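Two-arm cell: clear the table between runs or not?

plostden_hugh
Joined: November
We're writing our house rules for bimanual handling and I'm stuck on one line. The draft says nothing may be on the table except the part being handled. Is that what other people do?

mevleyhand
Ours says 40 cm clear on every side of the part, and everything else goes to the far edge. Cables count as obstacles too. If a cable can reach a gripper, it gets clipped back before power on.
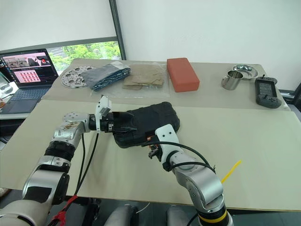 We've done 229 runs under that rule and had two stops, both down to cable slack.

Bendik Blomqvist
I don't agree with the far edge bit. Both arms can reach it if a path goes wrong. At Cluleo we took everything off, straps and bags included.

mevleyhand
Depends on your speed limit. We run slow with both arms on one part.

Bendik Blomqvist
Slow still drags a strap.

plostden_hugh
Fair point on straps. I'll put loose straps and bags as never, hard items at the far edge only at reduced speed. Does anyone have wording for the cable check?

wegener2
Ours is one line: "Move each arm by hand through full reach, watch the cable, sign the sheet."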